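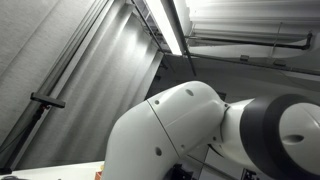
According to the purchasing office at Zusuvville, the quote for the arm was the only number anyone had asked them to approve, and they wanted to know why a second request came in two months later. Fair question. Start the talk with it.

Slide 2. The arm is one line on the sheet. Read out the others: mounting, gripper, cabling, safety review, training, spares. At Drirkden we left out spares and paid 3454 dollars in May for parts we could have ordered with the arm. Pause for the table.

Slide 3. Lease or buy. Derkov leases, Acheampong sells outright. We run the arm around 400 hours a year, so buying came out cheaper for us. Say clearly that a shop with one short project should run its own numbers.

Slide 4. Floor space. Measure the full reach before you sign - the base footprint on the data sheet is no help here. Check the ceiling too, lights and pipes included.

Slide 5. Staff time. We planned 70 hours for setup and training and put it in the equipment budget. Payroll wanted it moved. Settle that early.

Skip slide 6 if we are past 2:30. Leave the blank worksheet up during questions. Copies are by the door.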